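Spent the last few evenings working out why my sourdough kept coming out flat on one side. Writing it down in one place so I can find it again in November when the kitchen gets cold and I forget everything.

The starter is fine. It's the same one Heather Skinner gave me when she moved out of the apartment upstairs. It doubles in the afternoon if I feed it at breakfast, and it smells like yogurt and apples. So I stopped blaming the starter.

Flour was next. I'd been using a store brand bread flour and switched to the one from the Caswood mill, which takes more water. First loaf with it was stiff and tore along the bottom. Second one I went up 10 grams on the water and it handled a lot better. Still flat on the left.

Quang Hứa asked if I was shaping it too loose. Fair question. I filmed myself doing it with the phone propped on the toaster and I do pull harder with my right hand. You can see the seam drift over by the third fold.

Fixed that by turning the dough a quarter turn after each fold. It feels slow but the seam stays in the middle. Loaf was taller. Left side still a little low, maybe half of what it was before.

So then the oven. Borrowed a second thermometer from Bjartur Hafstein and put one on each side of the rack. Set it to 450 and waited the full hour. Right side was 39 degrees hotter than the left. I've lived here over 2 years and never checked.

I called the landlord's office about it and they said the oven is "within range." I asked what the range was and they said they'd have to look it up. That was Tuesday. Will post if they call back.

In the meantime I rotate the pot halfway through, right when the lid comes off. Oven mitts, both hands, quick turn, door shut. The oven loses some heat but recovers in a few minutes.

Timings, for anyone who asked: mix at 9, folds every half hour until 11, leave it on the counter until it's puffy and jiggles when you nudge the bowl – in my kitchen that's mid-afternoon. Shape, into the basket, into the fridge overnight. Bake before work.

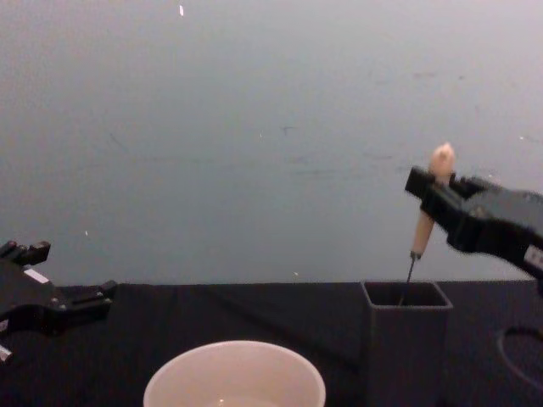 Salt goes in with the first fold. I've tried it at the mix and couldn't tell the difference in taste, but the dough feels slacker early on if I hold it back, and I like that for getting the lumps out.

Rice flour in the basket, by the way. Regular flour sticks. I lost the whole top of a loaf to a linen liner last month and had to scrub it with a nail brush.

Today's loaf was even on both sides. Good color, crust crackled on the rack, crumb a bit tighter than I wanted near the bottom. I think I cut it too early. It was still warm and I was hungry.

Someone asked about rye. I've done one with a fifth rye and it was good but sticky to shape, wet hands helped. Going to try it again next weekend with the rotation and a longer rest in the fridge. If the landlord sends a guy to look at the oven before then I'll have to redo the thermometer test first.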